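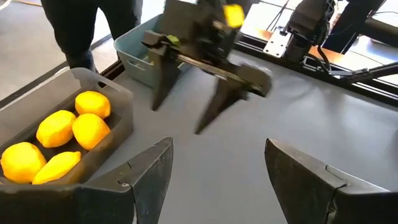

Abimbola Abubakar
Staff Writer, Operations and Planning

Sendano will decide in April whether to place a full order for two-armed robot stations at its produce packing site, and the person preparing the budget request would like readers to understand how little of it concerns the robots themselves.

"The arms are the line everyone turns to first," said the site's head of equipment planning, who met with this newsletter on 24th March. "I would ask them to begin with the trays, the bins and the tables. Those are what we replace."

The trial station works with lemons, plastic trays and storage bins. Lemons were selected early in the planning process. They are firm, they keep well, and the site handles them in quantity throughout the year. Softer fruit has been left out of the current request and would require a separate gripper budget.

Under the proposal, each station is entered as a single unit with two arms, a table and a mounting frame. Gripper fingers are listed separately as a consumable item. The planning office has set aside $2,514 per station for fingers and fasteners in the first year, and $3,968 for the table, frame and cable supports.

"We had quotes that folded the fingers into the price of the arm," the planning head said. "It made the first year look very good. I asked for them to be taken out again so that we could see what the second year would cost."

Two suppliers remain under consideration. Gidovau offers a lower purchase price and a shorter service agreement. Vetovlow is more expensive at the outset but includes operator training and keeps spare parts within a day's drive of the site. A third firm, MacLeish, withdrew after the specification was revised to require two arms on one table.

That revision was the subject of some discussion. A single arm would have reduced the request considerably. The planning head defended the change on the grounds of floor space, noting that the packing hall has room for a limited number of tables and that aisles must remain wide enough for staff to walk behind them.

"People still have to get past," the planning head said. "They bring the fruit and they take the bins away. I measured the aisles before I asked for any prices."

The office has logged 129 hours of trial operation to date. It intends to continue until the request is submitted, with attention to how often a station must be stopped and who is called when it is. Staff time for those calls has been entered under maintenance, a decision the finance department has asked to review.

Asked what advice might be useful to other sites preparing a similar request, the planning head recommended obtaining the price of a replacement cable in writing. Sendano received its own figure only after asking for it twice.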